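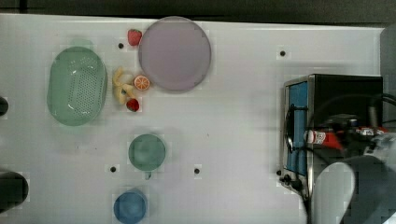
How often should the sediment cartridge on a rainwater line be changed?

Every six months for a household tank, or sooner if the pressure drop across the housing goes past 70 kPa at normal flow. Both limits apply, and whichever comes first sets the date.

Most of the calls we had in September were about flow at the kitchen tap, and most came from properties where the cartridge had been in place for more than a year. Renato Espiritu has since gone through the Kekstead service records. The longest interval he found was 1,168 days, on a 3,000 litre tank with no first-flush diverter. The cartridge had collapsed inward and the pump was cycling on every draw.

Procedure for the standard Ulent housing:

Switch the pump off at the wall and close the isolating valve on the tank side. Open the nearest cold tap until the flow stops. Press the red relief button on the housing head, then unscrew the bowl with the spanner supplied. Do not use a pipe wrench. The bowl will crack at the thread, usually a few weeks later.

Wash the bowl in mild detergent and rinse it. Check the O-ring for flat spots and coat it lightly with food-grade silicone grease. Petroleum jelly swells the rubber and should not be used. Fit the new cartridge, hand-tighten the bowl, and open the valve slowly with the tap still running.

Note that the older Prasertsri housings take a shorter cartridge with a different end cap. The two look alike on the shelf. A standard cartridge will not seat in the Prasertsri bowl, and trimming it lets unfiltered water past the seal.

Replacement cartridges are held at the Mevovow depot. Bienvenido Dimaculangan has 78 of the standard size in stock and is taking names for the shorter one. Bring the old end cap if you are unsure which you have.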